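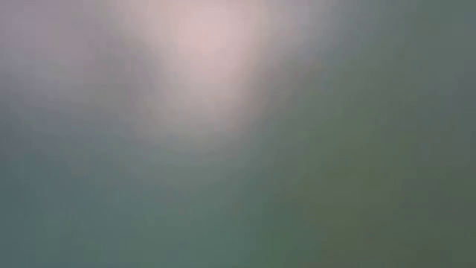
Pale rose light fading into mauve, grey and green.

Koskela Kantele Notes

Single plucked notes and short strummed chords from kanteles, old and new, recorded at the Koskela workshop and put together for anyone who builds, repairs, teaches or simply likes the sound of the things.

What you get

There are 3374 recordings from 26 instruments, along with a plain table giving the instrument, the string, the intended pitch and whether the player used a fingertip or a nail. Another 711 recordings are kept in the folder called rough. They have creaking benches, rain on the roof and the odd cough in them, and I couldn't bring myself to throw them away (some of the loveliest low strings are in there, so do have a listen).

Most of the instruments are small carved ones with five or ten strings. The larger box kanteles came from Tiina Lappalainen, who very kindly let us keep them over the winter, and the three marked Grollar are from a single maker who liked a deeper body and a thinner top than usual. You can hear that quite easily if you play them next to the others!

How we recorded it

Every string was tuned, left to settle overnight and tuned again in the morning. Jurgita Jankauskaitė did nearly all the plucking, 12 takes to a string on the small instruments and fewer on the big ones, where our patience ran short. We let each note ring until we couldn't hear it any more, then left a little silence after it. The files are uncompressed and mono, and nothing has been cleaned up or made louder.

Files

notes: single strings, one folder per instrument
chords: open strums, with unwanted strings damped by the left hand
rough: the noisy ones
table.csv: one line per recording
tunings.txt: what each instrument was tuned to, and when we changed our minds

Things to watch out for

Instrument 9 had a loose tuning pin and drifts flat through the session. Two of the older carved ones were restrung halfway through December, from bronze to steel, and the table says which takes came before and after. Please don't average across them, as the tone is really quite different. Pitches in the table are the ones we were aiming for, so measure for yourself if a few cents matter to you.

Using it

You're welcome to use the recordings for anything, paid work included, provided you mention the Koskela workshop somewhere sensible. If you make a sampled instrument out of them I would dearly love to hear it. Lai-ching Poon has already made one, called Clesix, and it is a joy to play.

Corrections go to Santeri Nurmi, who looks after the table. Wrong string numbers are the likeliest mistake, particularly in the chords folder, where we numbered from the short side for the first few instruments and from the long side afterwards.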